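The Wemari Trials

Marisol Tillman read the result a third time and then opened the raw log. The policy had completed 40 of 42 trials on the refrigerator task. The previous version had completed fewer than half. Nothing in the change list accounted for the difference.

The method was simple to state. An instruction was given as text, the robot's head camera supplied the view, and one network produced joint targets for both arms. Plenetti called the network Holloway, after the street where the company had its first office. The claim in the draft paper was that Holloway followed the instruction. Tillman had been hired at Flosimstead to check claims of that type before they left the building.

She began with the control condition. In the control, the instruction field was filled with a sentence from a different task. If the policy used the text, performance on the refrigerator task should drop to near zero. She set the field to "close drawer" and ran the batch overnight on the test floor.

By six in the morning the batch was done. The arm had gone to the refrigerator in nearly every trial.

She wrote this down without comment and made coffee. There were two explanations. The first was that the text channel was broken and the network received an empty string. She tested that in ten minutes by printing the encoder output, and the channel was fine. The second was that the network had found the instruction somewhere else.

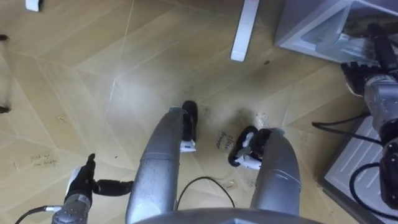 The training set held 271 episodes recorded at Wemari, the old site, before the move in April. She sorted them by task and looked only at the first image of each. Then she looked at the floor in each image, since the floor was the part everyone had agreed to ignore. The operators at Wemari had kept track of their work by writing on it.

It took her most of the afternoon to build the mask. It replaced any patch of floor containing ink with a patch of clean floor taken from nearby, matched for brightness. She applied it to the live camera feed, left the network weights alone, and repeated the original test with the correct instruction in the field.

The arm lifted, paused above the floor, and returned to its start position. It did so in every trial she watched. She let the batch finish anyway, because a partial batch could not go in the report.

At 7 p.m. she called the project lead and told him the policy could read.

"That's what the paper says," he said.

"It reads handwriting. The text encoder contributes almost nothing. I can remove it and your success rate stays where it is."

He was quiet for a while. She could hear him typing.

"Is that worse?" he said.

She considered the question on its merits. A network of that size had learned to pick out small, uneven letters at a bad angle, and to choose between two phrases according to where they lay. No part of the training objective had asked for it. As a finding it was stronger than the one in the draft. It was also a different finding, and the draft could not be submitted.

"It's a separate paper," she said. "You would need new controls. Printed notes, notes in other hands, notes that contradict each other. You would need to collect all of it here."

"How long?"

"With 72 trials per condition, until the end of summer."

He said he would think about it. She attached the mask code and both logs to the report, wrote four lines under Limitations, and sent it.

Before leaving she went down to the test floor with a marker. She found a clear place on the wood, crouched, and wrote "wait" in small letters. Then she restarted the policy with the mask off and the instruction field blank, and stood by the door with her hand on the stop button.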